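Grevbridge hand-held gripper

The Grevbridge hand-held gripper is a two-jaw tool carried by a person and used to record picking and packing movements for robot arms. It was developed in the town of Jerville and is kept in service by the Stevley workshop, which also looks after the matching robot cell.

Setup

Each jaw is a dark linkage frame with cut-outs in the side plates, turning on silver pivot screws and ending in a textured blue pad. Before a session the operator opens the jaws fully, checks that both pads are in view of the camera, and closes them once on nothing to set the zero point. A box and a pile of mixed packets are the usual load, as wrappers slip and crumple in ways that show up a badly set pad.
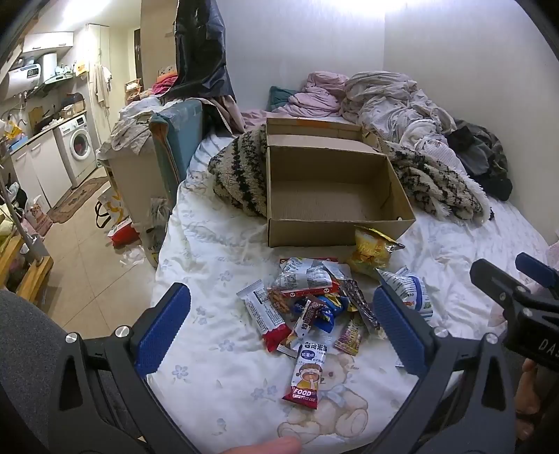
The Morrison procedure, named after the test room where it was written, calls for 10 trial grasps before recording starts. If the pads meet unevenly in more than 4 of them, the tool goes back to the bench.

Maintenance

Pads are wiped with a damp cloth after each session and replaced after 2,340 closings, or sooner if the serrated edges have worn smooth. The pivot screws are checked for play at the same time. A loose screw lets one jaw lag behind the other – the most common fault in the workshop log – and is cured by tightening it a quarter turn and repeating the zero step. The camera lens is cleaned last. 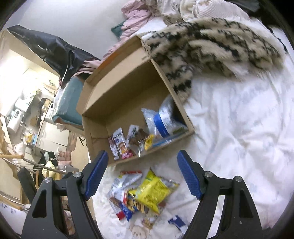 Gripper with jaws open over snack packets on a bed, with an open cardboard box behind them.

Repair

A bent linkage is not straightened. The whole jaw is exchanged, a job of 11 minutes on the bench, and the trial grasps are then run again from the start.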